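Last updated 02/09/2021

OK, a thread on teaching a two-armed robot to do table chores by remote control, because a few of you asked what I do all day and "I wave my arms around" wasn't cutting it.

The project is called Padow. You wear a pair of gloves, the robot copies your arms and fingers, and everything you both do gets recorded. One try, start to finish, is an episode. We want 230 good ones for this task before Redel (the folks who write the learning code) will even look at it.

I came in thinking the hard part would be the fingers. Nope! It's the shoulders. Your arms are up the whole time, and after 20 minutes you start getting sloppy, and sloppy goes straight into the recording.

So now I do 20 minutes on, then a break, then 20 more. Tea in between. I fought this rule for the whole first week and my neck would like me to apologize.
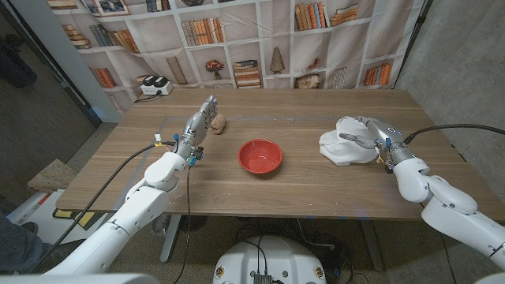

The cloth is the thing I lose sleep over. A bowl is a bowl, it stays the shape it is. A cloth is a new shape every single time you let go of it. You can't repeat yourself even if you want to.

What I do is bring the right hand down flat and slow, let the fingers settle, and only then start to close them. If I rush, I pinch one little fold and drag the rest behind it like a wet sock.

And you can't feel ANY of it. No touch coming back through the gloves on our setup. You're going by eye and by how the fingers stop moving when they meet something. Weird for two days, then your brain just kind of goes along with it.

Someone in my replies asked why we don't just grab the robot's arms and move them by hand. We tried! That's how the Skultamby people taught theirs and it's great for one arm. With two arms and all those fingers I simply don't have enough hands.

It's still how I'd start a beginner though. Push one arm through a simple reach, feel where the joints don't want to go, and you'll be much kinder to them from the gloves later.
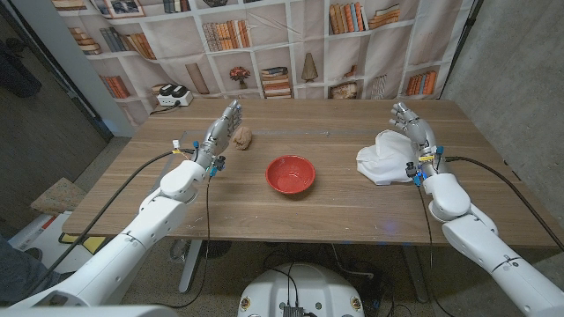 Posted by Tai · robot wrangler, Padow project

Next thing: the idle hand. When one hand is working, what's your other one doing? Mine used to wander off. I'd be all focused on the right side and the left would be slowly drifting toward the bowl like it had plans.

The robot learns that too. It has no clue which parts of what you did were the lesson. So park the spare hand somewhere sensible, fingers up and out of the way, and keep it there until you need it.

Also, please do your cables before you put the gloves on. Every wrist has a cable and every cable wants to catch on the edge of the table. I move both arms through their full reach once before I hit record.

Do we keep the bad tries? Some of them. If I fumble and fix it, that stays, and I want the robot to see a recovery. If I fumble and then flap around for 30 seconds, that's getting tossed.

One more, from my notes back in May: don't put things in the same spot every time. Shift the bowl a little. Bunch the cloth up differently. We had a lovely batch early on that was pretty much useless, with everything in one place, and the robot went to that place whether there was a bowl there or not.

Anyway, my tea's gone cold and I've got 2 more rounds to get through. Glove questions in the replies please, I'll answer when I can lift my arms again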